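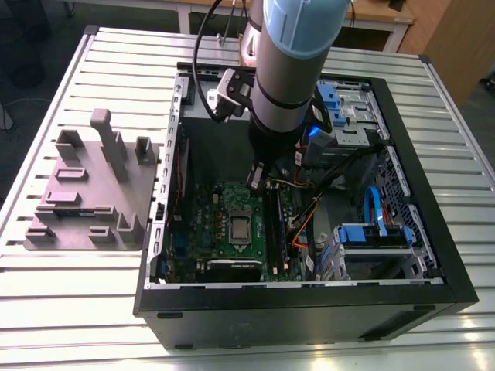 Will a tune-up from Fisard make an old desktop computer run like new? Probably not, and the company's own fine print stops well short of saying so.

Fisard, a repair chain that opened its fourth shop in October, has been selling what it calls the Kundetti plan to owners of desktop computers that are five years old or more. For $60 a year, customers get one cleaning, one checkup and a promise of "like-new speed." The ads have been hard to miss. They are on the buses and on the radio, and they came folded into the water bill last month.

The number in the ads is 30. Computers on the plan run 30 percent faster, the company says, and it has a study to prove it. The study was done by Cellness, a marketing firm that also wrote the ads. It covers 414 computers brought into Fisard shops over the summer. Readers who get as far as the second page will find that speed was measured by how long each machine took to start up, once before the visit and once after.

Start-up time is an easy thing to improve. Turning off programs that launch by themselves will often do it, and any owner with a free evening can try that at home at no cost. The study does not say how many of the machines had this done. It does not say how they ran a month later, or whether anybody opening a spreadsheet or a photo album would have noticed a difference.

"I would want to know what was left after you took that step out," said Impi Rantala, who taught computer repair at the evening school for many years and now does small jobs from her garage. "Dust matters if the machine is getting hot and slowing itself down. If it isn't, you have a clean computer that runs the same as it did before."

Rantala said most of the older desktops she sees have one of two problems. Either they still have a spinning hard drive, or they don't have enough memory for what the owner wants to do. Neither part is covered by the plan. A new drive at a Fisard shop costs extra, and the company would not give a price over the phone. A clerk at the downtown store said it "depends on the unit" and suggested coming in.

The company did answer some questions by email on Tuesday. A spokesperson wrote that the plan was "designed around the customer" and that feedback had been excellent. Asked for the feedback, the spokesperson sent three short quotes with first names only. Asked what "like-new speed" meant, the company pointed to the terms, where the phrase is described as "a goal of service and not a measured result."

The terms have a few other lines worth reading before signing. The plan renews by itself each year. Canceling has to be done in person, at the shop where it was sold. Files lost during a visit are the customer's problem, and there is no mention of a backup being made first. Any computer that has been opened by someone else in the past year can be turned down, with no refund after the first two weeks.

Saha, a smaller shop across the river, charges by the visit and posts its prices by the door. It makes no claims about speed. The owner declined to comment on a competitor, though the sign out front has lately been changed to read "No plans."

Fisard says over 200 people have signed up so far. It did not say how many had been in for their cleaning. The first renewals will come up next fall, and those customers will be better placed than any study to say what they got for the money. Until then, owners wondering about a slow desktop might ask a shop for a written list of what is wrong with it and what each fix would cost. The downtown Fisard store will do that too, the clerk said, for a fee that goes toward the plan if the customer joins the same day.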